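The Cloth Library at Gamgate

On the second floor of the former grain exchange in Gamgate, 786 tablecloths are stored in shallow drawers, each wrapped in plain cotton and tied with tape. The Gamgate Cloth Library opened its doors in November, and residents may now borrow from the collection as they would borrow a novel.

The library grew from the estate of Märta Ekström, a schoolteacher who bought table linen at house sales for most of her adult life. Her niece, Zulema Cáceres, now serves as director. Under her guidance the collection has been sorted by fiber, weave and width, with a separate register for cloths that arrived with a written family history. At present 518 pieces may be taken home. The remainder are considered too fragile to wash and are shown by appointment.
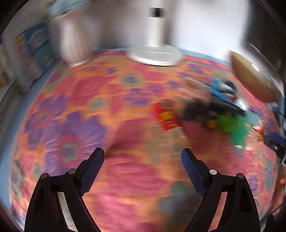
Floral cloth in orange and deep pink, with flowers in purple, mauve and grey-green.

Printed florals are requested more often than any other group. Hatsue Shibata, the library's textile conservator, attributes this to the way borrowers use them. "A white damask asks for a formal dinner," she said. "People will put a bright print under a birthday cake and a pot of coffee."

Loans run for 11 days, a period chosen to cover one weekend and leave time for laundering. Borrowers receive a card with washing instructions and are asked to report stains promptly — wine, candle wax and turmeric are the most common. Repairs are carried out in the building, with visible darning preferred for everyday pieces.

A second reading room, devoted to napkins and runners from the Torvik valley, is being prepared on the ground floor. Donations are accepted at the side entrance until 4 p.m.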